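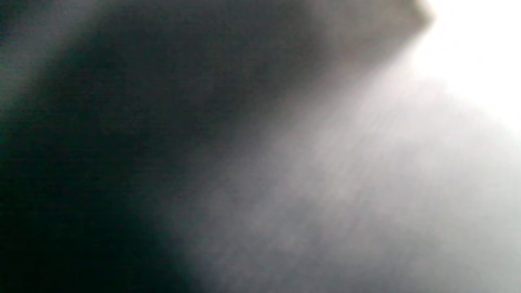

White glare at the top right, deep shadow on the left, light gray in between.

Iluslow Work Light by Traston: Brighter Than It Needs to Be

Posted 2/23/25
Filed under: Lighting, Home workspace
Rating: 2.5 out of 5

I don't trust product pages that use the word "daylight" more than twice. The one for the Iluslow uses it in the title, in the bullet points and again on a banner with a smiling plant. It also promises "shadow-free, glare-free light across your whole work surface," and that was the line that got me to buy one. I have owned a lot of lamps and have yet to meet one that did that.

The Iluslow is a clamp-on light bar, 14 inches long, on a two-section arm. It plugs into the wall with its own adapter. Traston rates it at 2,000 lumens, a number I have no way to check, but I'll grant them that it is bright. It was bright enough on the lowest setting that I went looking for a lower one.

Setup

The clamp is decent. It has rubber pads on both jaws and it held on to the edge of my table without chewing it up. The arm is another story. Both joints are tightened with plastic knobs, and the upper one needs a hard twist before it stops sagging. I set the height on the first evening, sat down, and watched the bar sink toward my hands like it was tired. Tightening it again fixed that until the next time I moved it.

The instructions are one folded sheet with four drawings. Two of them are the same drawing.

The light itself

There are three brightness levels and three color settings, which the box calls Warm, Natural and Focus. Warm is pleasant. Natural is fine. Focus is the blue-white of a gas station bathroom and I can't think of a job I would want it for.

Now, glare. If you work on anything dark or dull, you may be perfectly happy. I work on a pale surface, and pale surfaces throw light right back at you. With the bar low and level, I got a patch so bright I couldn't read a pencil line through it, and I kept shifting my chair to get away from it. Tilting the bar back helped some. Raising it helped more, but then the upper knob came into play again, see above.

As for "shadow-free," no. It's one light coming from one side. Put anything tall next to your work and you get a big soft shadow on the other side of it, and turning up the brightness only makes the contrast harder on the eyes. A longer bar would spread things out a little. A second lamp across from it would do the job properly, and I suppose Traston would be glad to sell you one.

Those reviews

When I ordered, the listing had 1,456 ratings with a very high average. I read through a good many. A suspicious number were written on the day the lamp arrived, and say things like "looks great, can't wait to use it." I would like to hear from those people again in April. The middle-of-the-road reviews were more useful, and the loose joint comes up in those over and over.

Compared to what I had

My old light is a Pruvton, a plain single-arm lamp with a round shade and one switch. It is dimmer, and the shade gets in the way when I lean in. But the shade also keeps the bulb out of my eyes, something the Iluslow, with its bare strip behind a thin diffuser, does not do. After two weeks of swapping back and forth, I'm using the Pruvton for reading and close work and the Iluslow when I need to find something small I've dropped.

I also looked at the Quansah bar before buying. It has a deeper hood over the light strip and costs quite a bit more. I haven't used it, so I won't say it's better.

What I liked
Solid clamp, good pads
Warm setting on low
Cord is long enough to reach the outlet without an extension

What I didn't
Upper joint slips
Lowest setting still too strong for a light-colored surface
No memory, so it starts on Focus at full power every single time
"Glare-free" claim is nonsense

Should you buy it?

If it's on sale and your table is dark, maybe. Keep the box until you've spent a few evenings under it. At full price I'd pass. I wanted to send mine back, but the return window is short and I used most of it fiddling with that knob.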